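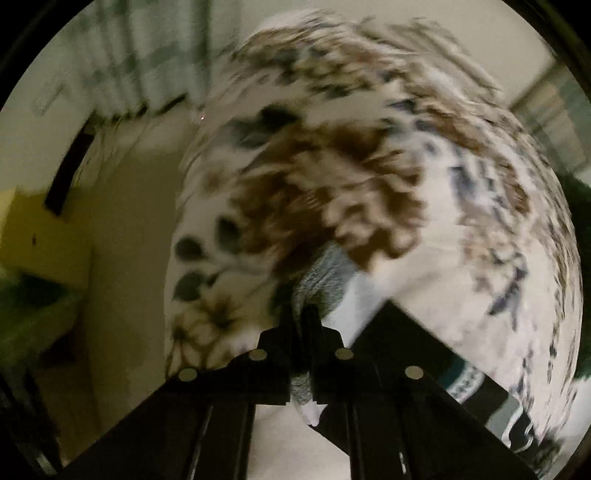
My hands have been promoted

I have been folding other people's laundry for Zulline long enough to have opinions about fitted sheets, and in May I was told that my folding was a form of expertise. The memo said this. The memo also said I would be doing it with grippers from now on, three mornings out of five, so that the expertise could be recorded and passed along to something that doesn't get a lunch break.

You hold one in each hand and squeeze, and two black jaws close on whatever you've pointed them at. That's the whole job description. I was given an hour of training, most of which went to where the charging cables live.

The first thing you lose is your fingertips. I used to find the corner of a blanket without looking, while thinking about dinner. Now I have to look for the corner, approach it, pinch it and lift, and quite often I discover that I've got hold of two layers and a sleeve. Plush is the worst. Plush goes up into a mound, and then you are a grown adult chasing a mound across a mattress with tongs.

T-shirts and anything with stripes are my friends. Stripes tell you when you're crooked. I've started to feel real warmth toward people who own striped clothes, and a corresponding coolness toward the owners of fleece.

What changed on the schedule

Before, a bedroom on the home visits was one line on the sheet: bed, clothes, surfaces, out. We were fast and we were proud of being fast, and if you finished early you sat in the van and ate something. With the grippers the same bedroom takes most of a morning, and speed gets you a polite message from the office. Smooth is what they want. Slow down, finish the motion, keep the garment in view. I spent years learning to flip a shirt over in midair and have now been asked in writing to stop doing it.

There is a target, of course. It's 127 usable folds per person per week, and "usable" is decided by the review desk at Nemero, where they reject a fold if your hand blocks the cloth or if you drop it and swear. (The swearing may be fine. I've stopped testing it.) My best week was 267, which earned me a thumbs-up in the group chat and a sore right wrist.

The wrist is worth a paragraph. Folding by hand, I was tired in the back and shoulders by two o'clock. Now my back is splendid and it's the forearms, from squeezing. Gintarė Lepik squeezes left-handed as much as she can and has offered to teach me, and I have been putting it off in the way I put off flossing. We did ask for a break every hour. We got one every ninety minutes, so I suppose that's collective bargaining.

Pay went up a little on gripper mornings. I'd like to be above mentioning it, but it covered my car insurance, and it's the reason there was a sign-up list with more names than places. People who didn't get a place do the ordinary rounds, faster than before, with one fewer pair of hands on the route. They're the ones I'd ask about automation, if I were writing a serious article. Nothing automatic has shown up at their end yet. They've just got more beds.

On a good morning, though, I'll admit there's a satisfaction to it. The black and gray stripes line up, the edges come in, the thing lies there on the roses looking like it came out of a shop drawer, and I did it with what are basically salad servers.

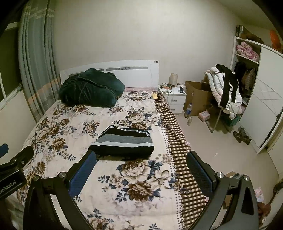
Baoshan Pan thinks I'm asking the wrong question when I go on about whether the machine will take the folding. Let it have the folding, he told me in the van, "but who's going to notice the button's come off?" His worry is that the noticing was never on the sheet, so it won't be on anybody's sheet afterward either, and in a couple of years we'll be sent in behind the robot at a lower rate to do the part that has no name.

I said maybe they'd record that too. He asked me how, and I didn't have an answer, so we talked about parking.

My aunt worked at Vasiliauskas, the old steam laundry in Timimden with 1893 over the door, and when the big ironers came in she was moved from pressing to feeding. Same sheets, different end of them. She says the ironer was better at it than she was and she never forgave it. I've got 6 more weeks on the gripper rota and then they'll decide whether to renew. I've signed up again. The wrist has asked to be consulted next time.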